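Pusher arm losing its position overnight, what to check first?

Posted Tue 19 May by gratlow_bench

Small arm with a rod tool, pushes plastic blocks around on a board. Fine until April. Now every morning the tip is off to one side, today 14 mm. Rehoming helps til the next day. Controller shows 1,449 hours. No crashes that I know of. Where do I start?

Dirdale51

Board or arm? Check the board first. Ours had crept because the bolts were loose – looked like arm drift for weeks. Snug the corners, touch off on the same bolt head every morning, write it down. Then pull the rod, wipe the seat, refit, and teach the tool tip again. Dont skip the reteach.

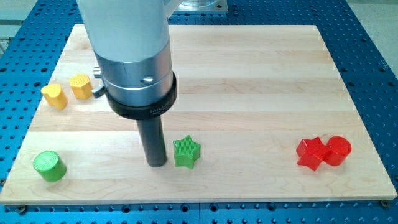
Rod down beside the green star, board bolted at the near corners.

If it still moves after that, look at the arm base bolts.

indon_tech

had same thing, was the rod. swapped it, fine now

bastos140

Which controler? Send the log – can't say much without it.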